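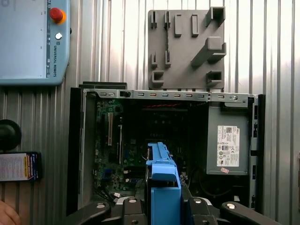

Servicing a used Dell desktop: power supply, airflow and drive caddy

Mar 15, 2021

I bought a used desktop in February to replace the machine that runs backups in the study. It came from a reseller called Proddale, which clears out office leases. The listing said "tested, working," and it did boot on the first attempt. I still open every used machine before it goes into regular service.

Preparation first. Shut down from the operating system, switch off at the wall, pull the power cord, then hold the front power button for a few seconds. Lay the case on its side with the removable panel facing up. I put the screws in a lidded tray from Harkora, one compartment per stage of the job, with a strip of masking tape on the lid to say which is which. The side panel goes somewhere flat where it will not be leaned on.

Dust. The usual advice is to blow the whole thing out with compressed air. I do the opposite for the first pass and use a soft brush with a vacuum hose held a few inches away, so that the dust leaves the room. Compressed air comes second, in short bursts, for the heatsink fins and the inside of the power supply. Hold the fan blades still with a finger or a wooden skewer. I spent 23 minutes on this step. Most of it went on the heatsink, where the felt had packed in on the intake side.

Cables. On small office desktops the wiring is made close to the required length, so there is not much to tidy. Check that nothing is pinched under the edge where the side panel closes, and that no lead can reach a fan. I reseated the main board connector and both SATA connectors. One SATA data cable had lost its latch. I replaced it with a Kramer cable from the drawer, slightly longer than the original, folded once and tied.

Memory and expansion slots. Take the modules out, wipe the contacts with a lint-free cloth and isopropyl alcohol, let them dry, put them back. Press until both clips close. I have had one module in ten years that looked seated and was not, and it cost me an evening.

The power supply is the part I care most about in a machine that stays on all day.

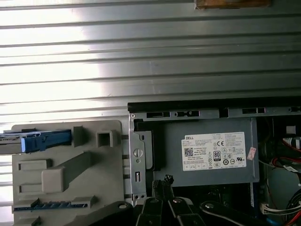

Read the specification label before ordering anything. It gives the ratings for each rail, and the 80 PLUS badge tells you the unit has been certified for efficiency. Copy the part number into your notes while the case is open. Many Dell desktops use supplies with a nonstandard shape or nonstandard connectors, so a generic ATX unit may not fit or may not plug in. I do not open the supply itself. If it smells burnt, ticks, or lets the voltage sag under load, replace it whole.

The slots in the steel next to the supply need a pass with the brush as well. Check the screws nearby with a Phillips driver, snug and no more. The threads are cut into thin sheet metal and strip easily.

Drive caddies with blue plastic handles are a convenience I wish every manufacturer had copied. The color marks the parts you are meant to touch. Squeeze or lift the latch, depending on the model, and the caddy comes out without tools. If it does not move, look for a cable still attached before pulling harder. The disk in mine reported 436 power cycles and no reallocated sectors. I retired it anyway and fitted a new drive from Cultico, which had been sitting in its bag since the last sale.

Light gray plastic shrouds collect a film that a brush will not shift. A barely damp microfiber cloth works. Do not spray cleaner into the case.

Nele Boersma asked under my previous post whether any of this changes the temperatures enough to matter. I logged the processor at idle before and after, with the same room temperature and the same fan profile. It settled at 33 degrees Celsius afterward, down from a little over 40. Under load the difference was larger, but I did not keep the before log for that test and will not quote it.

Reassembly is the same list backward. I run the machine once with the panel off to confirm that the fans turn, then shut down, unplug, and close it. The memory test ran overnight with no errors. The backup job has been moved over, and the old machine stays on the shelf until two full cycles have completed.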